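Equipment plan, Bridcombe packing cell: progress report to the Skandevine fund
13 Feb 2026
Prepared by Cường Dương, Wivness workshop

You asked for a short update on how the equipment money is being spent, and for a revised plan for what is left. The short update is that it is being spent slowly. The revised plan takes a little longer, and I have tried to put the awkward parts near the top where they can be found.

Where we stand

Of the purchases in the original budget, the arms are in and bolted down, the benches are up, and the safety work has been signed off. The spare gripper set has not been ordered. The original plan had us ordering it in the first week after installation, which was a confident thing to write before we had tried picking anything up.

The total still to commit is £2000. It was meant to cover one matched set of replacement fingers from Ninh, delivery, and a small sum for "sundries". Sundries was my word, and I would like to apologise to it, as it has ended up carrying most of the project.

What has changed since the last report

We assumed the fingers would be the long-lived part and the arms would be the worry. The arms have behaved very well. It is the inch or two at the far end that eats time and money. Bare plastic is fine on a rigid tub and hopeless on a smooth carton, so the choice of finger surface has moved from a footnote to the largest open question in the budget.

I had three options costed. The first is moulded rubber pads from Ninh, which fit properly and are priced accordingly. The second is a softer finger altogether, which would need new mounts and a new set of drawings. The third is wrapping the fingers we already own and replacing the wrap when it gets tired. You will guess which of these appeared in the original application (none of them).
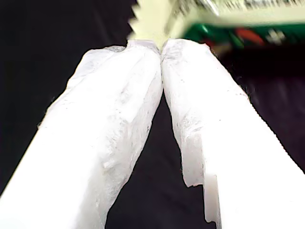
The trouble with wrapping is how to budget for it. The material costs next to nothing and the labour is never written down. A rewrap takes 39 minutes from stopping the arm to starting it again, most of it spent persuading the grip width back to where it was. The finance template has a line for parts and a line for service contracts, and no line for a person with a roll and a pair of scissors. For now I have entered it under service, where it looks rather grand.

A wrapped finger is also a slightly different size from the drawing. Folds and bunching on the inner face change how the two sides meet, and an even job on Monday-morning enthusiasm is hard to repeat on the next go. If we carry on with wrapping, I want a simple gauge made so that whoever does it can check the gap before the arm goes back to work. The workshop can make this from offcuts.

What the packages are telling us

The cartons are the other half of the sum. The original list of goods was drawn up from the catalogue, in which every box is new, square and standing politely on its base. Printed card with a toothed edge is a different customer. It can be gripped in several ways and only some of them leave it fit for sale. We have 67 package types on the Bridcombe list and I no longer think one finger surface will suit them all. I would sooner tell you that now than after we have bought a lot of it.

Revised plan for the remaining money

I propose that we do not buy the full matched set. Instead:

Order one pair of moulded pads from Ninh, for trial on a single arm.
Keep the other arms on wrapped fingers, with the gauge in use and each rewrap logged.
Run the two side by side for 4 weeks on the same cartons.
Hold back the rest of the £2000 until the log has been read by somebody other than me.

The log will record when a finger was rewrapped, what it had been picking, and what the old covering looked like when it came off. Dirt and wear both count as reasons to change it, and I have asked for them to be noted separately. Last time we had a single column headed "reason" and it filled up with the word "needed".

Risks

Ninh's delivery date has moved once already and they were very pleasant about it, which worries me. If the pads are late, the comparison starts late and nothing else suffers.

There is a chance the moulded pads are plainly better and we will have spent a month proving what the salesman said on the phone. I can live with that. The dearer mistake would be a cupboard full of pads that do not suit the card.

Decisions needed from you

Please confirm that money set aside for a matched set may be spent on a single trial pair. The wording of the award says "set" and I have been told that two is a set, though not by anyone who would put it in an email.

Please also let me know if rewrapping time can be claimed as an equipment cost. If it must come from the staff budget, I will need to warn the staff budget.

The trial order is drafted and can go out on the day we hear back.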